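Looking for a part-time bookkeeper and all-round office person at Carkix (20 hours a week, to start in March)

Hi! I'm Maiara Fagundes and I run Carkix, a small mending and alterations shop on the ground floor of the old Baran building in Ellach. We take in clothes, curtains, the odd tent, a lot of hockey bags, and we send them back in one piece. I've been doing the books myself for six years and I would really like to stop doing that. So I'm looking for somebody to take over the money side and most of the paperwork, plus some phone and counter time when we're busy.

Last year we closed 2,312 repair tickets, which is the most we've ever done, and every one of those tickets was written by hand on a yellow slip and typed into Clerkel by me, usually at nine at night with a bowl of cereal. Clerkel is our order and invoicing program. It's fine. It has a search box that hates apostrophes, so all the O'Briens and O'Neills are in there twice, and fixing that would be a nice first-week project for a certain kind of person (you know who you are).

What you'd be doing most of the time:

Entering tickets and sending invoices. Matching payments at the end of each day. Chasing the people who haven't paid, nicely. We have 176 business accounts, mostly restaurants, two dance schools, a couple of small hotels, and maybe a dozen of them always pay late and always apologize very sweetly about it. You'd also do sales tax, payroll for five people, and get everything tidy for our accountant, who comes in four times a year and likes folders.

Then there's the stuff that doesn't fit under a heading. Ordering thread and zippers. Calling customers whose pants have been hanging on the pickup rail since last fall. Signing for packages. Once in a while moving a load along in the back if you happen to be walking past, although that's really Dennis's department and he has opinions about dryer settings.

You'd have your own desk by the front window with a door you can close. The back half of the ground floor is sewing tables and laundry, and it can get noisy in the afternoons, so if you need total silence to add up a column of numbers then please think about that before you apply. I wear headphones. It helps!
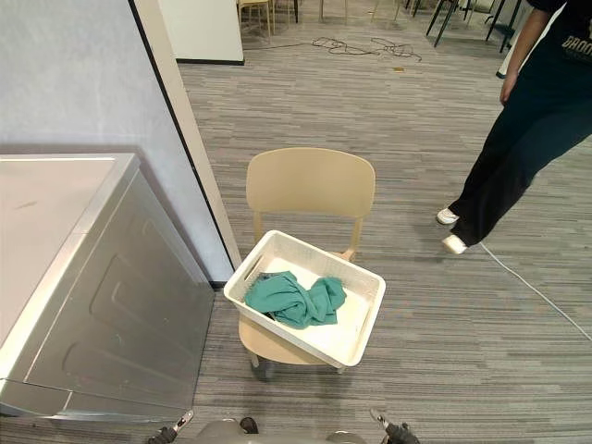
The laundry corner, with the washer, a chair and a basket.

What I'm hoping you have:

Two years or more of bookkeeping for a small business, or something close enough that you can talk me into it. I don't care about degrees. I do care that you've reconciled a bank account every month and that it bugs you when it's off by four dollars. You should be comfortable in spreadsheets, good on the phone, and able to read bad handwriting (mine is the worst, sorry in advance). Spanish or Portuguese would be great because a good chunk of our customers speak one or the other, but it isn't required. You don't need to know how to sew. If you want to learn, Dennis and Ruth will teach you during slow weeks and then you'll never be allowed to leave.

Hours and pay:

20 hours a week, spread over four mornings or three longer days, your pick. We open at 8:30 and the phone starts at 8:31. Pay is $465 a week before taxes to start, and we look at it again after six months. Paid time off from the first month, all the usual holidays, and we close for two full weeks in summer — paid — when half of Ellach goes to the lake anyway. I can't offer health insurance for part-time staff right now. I'd like to, I've priced it out, and we aren't there yet. Better you hear that from me now than at the interview. Free mending for you and anyone who lives in your house.

Getting here is easy if you take the 189 bus, it stops right across the street. Parking is trickier. There are two spots behind the building and Ruth has one of them. The front entrance has one low step and we keep a ramp for it, and the office, restroom and break room are all on the ground floor. If there's anything else you'd need to do the job comfortably, tell me and we'll talk it over.

How to apply:

Write me a normal letter or email, a page at most, and attach a resume. Tell me about a mess you cleaned up at a previous job, a money mess or a paper mess, I enjoy both. Please put two references at the bottom, and at least one should be someone you worked for. You can also drop it off at the counter any time before five, and if I'm around I'll come out and say hello.

I'll read everything that comes in by the end of the month and I answer everybody, even if it's only a couple of lines. Interviews are one hour with me, then a coffee with whoever else is in that day. After that I'd ask my top two or three people to come in for a trial morning, which is paid at the regular rate.

Questions before you apply? Call the shop and ask for Maiara. Mornings are better — after three I'm usually at a machine with pins in my mouth.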